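Subject: Re: Cendgate finger kit, worth it?

On Friday a list member wrote:
> Has anyone tried the Cendgate hand-held gripper kit from
> Kelemen? The page says up to 20 hours of use on a set of
> finger pads. I'm tempted, but I don't want to buy another
> thing that only picks up foam cubes.

We've had ours at Kevcombe since April and I like it a lot more than I thought I would! Setup took me 27 minutes, and most of that was hunting for the right driver bit (mine, not theirs). The squeeze is light, so you can keep at it for a good while before your hand complains.

My gripes are the price of spare pads and the manual, which skips straight from page 2 to calibration. I'm on my third set of pads. The old Skesley kit was cheaper to keep running, but it hated anything soft. 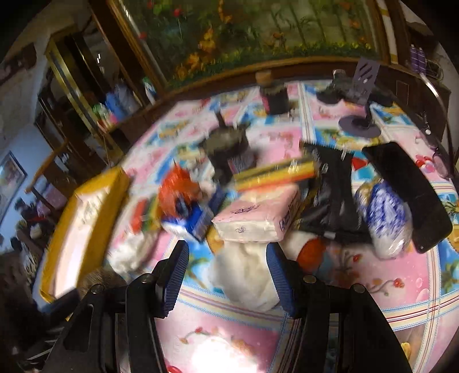

Soft stuff is where the Cendgate earns its money, if you ask me. The ribbed pads grab without mashing things, and they open nice and wide. I like a messy table for this, with a pink and white soft pack, a rumpled off-white cloth or bag, a zippered black pouch and some long boxes all on one loud printed tablecloth. Shiny wrappers still give me trouble, so go slow on those.

I'd buy it again, but get the spare pads in the same order and save yourself the second shipping charge.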